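Robotics club update, since a few people asked what we've been doing with the arm all semester. Short version: folding towels. Longer version below.

The project is called Clirkedance. It started as a class assignment in September and the club took it over when the class moved on to line followers. The goal is one arm, one gripper, one towel, folded into a rectangle with no person touching it.

One arm is the hard part. Most of the towel folding we read about uses two. With two you can hold both corners and keep the edge straight. With one you pick up a corner, drag it across, and hope the rest follows.

We record every attempt by driving the arm by hand with a controller. Two people per shift. One drives, the other resets the towel and writes down how it went. Then you swap.
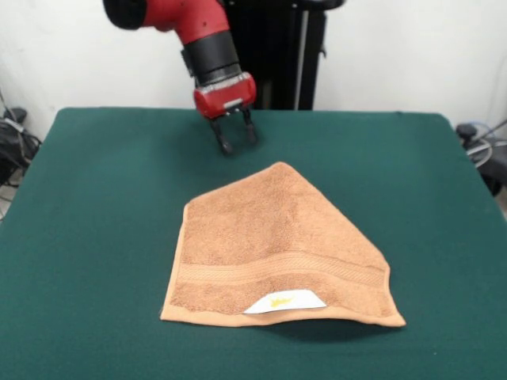 The felt made more difference than any code we wrote. On a bare tabletop the towel slides as soon as a finger pushes on it. Felt holds it in place well enough that you can press down, close, and get the top layer.

Getting only the top layer is still our worst step. Too high and the fingers close on air. Too low and they push into the table and the arm faults out. The window is 2 mm on our setup and the towel is not the same height everywhere.

Hems are easier to grab than the middle. Corners are easiest, if the corner isn't tucked under. We now start each run by checking which corner is sticking up and going for that one.

Numbers so far: 107 good recordings. The target is 2000. Yes, we know. Shifts are open to anyone in the club who has done the safety sheet.

What counts as good: the fold ends up inside the tape template we lay over it after the run, and no faults. We used to keep the sloppy ones too. The first model we trained copied the sloppy ones very well.

Software is all in the Idar folder on the club drive. Please stop saving recordings to the desktop of the lab machine. I moved a whole evening's worth over last week and I'm not doing it again.

Next step is the Alcantara meet, where we have a table in the student project section. The rules say the towel has to be dropped by a judge, so we can't pick a friendly starting position. We haven't practiced that nearly enough.

If you want a shift, reply here or put your name on the sheet by the lab door. Evenings after 6 are mostly free.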